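Questions people keep asking me about packing light

I've been travelling with one small bag for long enough that my inbox has turned into a sort of helpdesk (which I love, keep them coming!). These are the ones that turn up most. I've tidied up the spelling in places and run a few together where they were really the same question.

How big is your bag, then?

It's a Baston, the older shape with the square bottom, and I take it everywhere. It goes under the seat on most of the flights I book, though I do check the airline's rules every single time because they change them when you're not looking. I had a bigger one before and I filled it, every trip, without fail. If there was a gap in the corner I'd find a jumper to put in it.

Do you really go for three weeks with that?

Yep, 21 days was my longest, all through Trirkolard and up the coast in May. I packed for five days and washed things as I went. The washing is the bit people pull a face at, but it takes me less time than brushing my teeth and hair. Do it the minute you get in, while you've still got your shoes on and before the bed starts looking nice.

What about shoes?

Ah, shoes. I get more messages about these than everything else put together. I wear the heavy pair and pack the light pair, and that's the whole system. The packed pair has to be something soft that squashes flat or rolls up, so anything with a stiff heel stays at home. I know it's painful if you've got a wedding to go to.
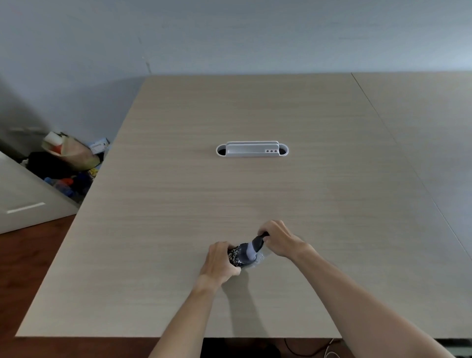

If you do need smart shoes, wear them on the journey and put your comfy ones in the bag. You'll be sitting down for most of it anyway. I once did it the other way round and spent a whole holiday with a heel digging into my back every time I put the bag on, never again.

Rolling or folding?

Rolling for T-shirts, leggings, pyjamas and anything stretchy. Folding for shirts and trousers with a proper crease. I've tried the thing where you wrap everything round a middle bundle like a big cabbage and it does work, but then you want one vest and you've got to undo the cabbage.

Are packing cubes worth the money?

I was very sniffy about these for years and now I own an Eteck set and won't hear a word against it. They don't make your clothes any smaller (well, the squeezy ones do a bit), but they stop you emptying the bag onto the floor of a hostel at six in the morning looking for a clean top. One for tops, one for everything else. I leave the tiny one behind, I've never found out what it's meant to be for.

How many pairs of socks?

Four, counting the ones on my feet. Two thin, one thick, one pair for bed because I'm always cold. I fold each pair in half together and slot them down the sides of the bag once everything else is in. Please don't ball them up by turning the cuff over, it stretches the tops and they'll be round your ankles by the second week!

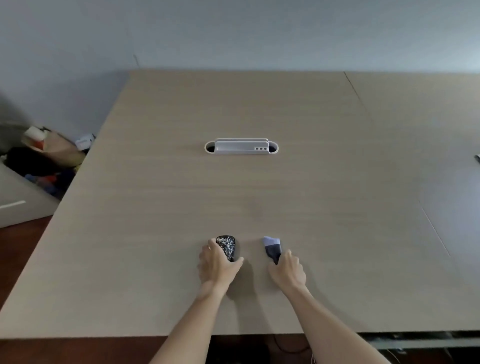 Margit wrote in to tell me off about that last bit. She says she's balled her socks for her whole life and the tops have been fine, and that four pairs is nowhere near enough if you're walking all day, because your feet swell and you want a fresh pair at lunch. She takes seven and goes without a second jumper to make the room.

I'm leaving that up because I think she has a point about the lunchtime change. I tried it on a long walk afterwards and it was lovely. I'm still not balling mine, though.

What do you do about liquids?

Solid shampoo, solid soap, and a small tube of toothpaste that I buy when I get there if I can. The shampoo bar wants a tin with a lid that actually shuts. Let it dry on the side of the sink first or it turns to jelly and you'll be scraping it out with a teaspoon. Sun cream I always buy on arrival, it's heavy stuff and I'd rather carry a book.

How much does the whole thing weigh?

My wash things came to 991 grams the first time I put them on the kitchen scales, and I was properly shocked. That was nearly a kilo of stuff for my face and hair. I haven't weighed the full bag in ages, I just check I can lift it over my head with one arm. If I can't, a book comes out.

Can I do this with children?

I don't have any, so take this with a pinch of salt, but plenty of you write in and say yes. The advice I see most is to give each child their own little bag and let them choose one silly thing for it. After that I'd listen to other parents and not to me.

What's on your list?

It's 49 things long and that includes the clothes I'm wearing, the charger, and each individual plaster, so it's less impressive than it sounds. There's a copy on the downloads page. Print it and cross out whatever you don't fancy.

Which rain jacket is it you're always on about?

The Ahn one, in green. It packs into its own pocket and makes a decent pillow if you're stuck somewhere overnight. The zip is stiff for the first few weeks, so rub a candle up and down it. They do it in a longer cut as well, which I haven't tried, but do write and tell me if you have.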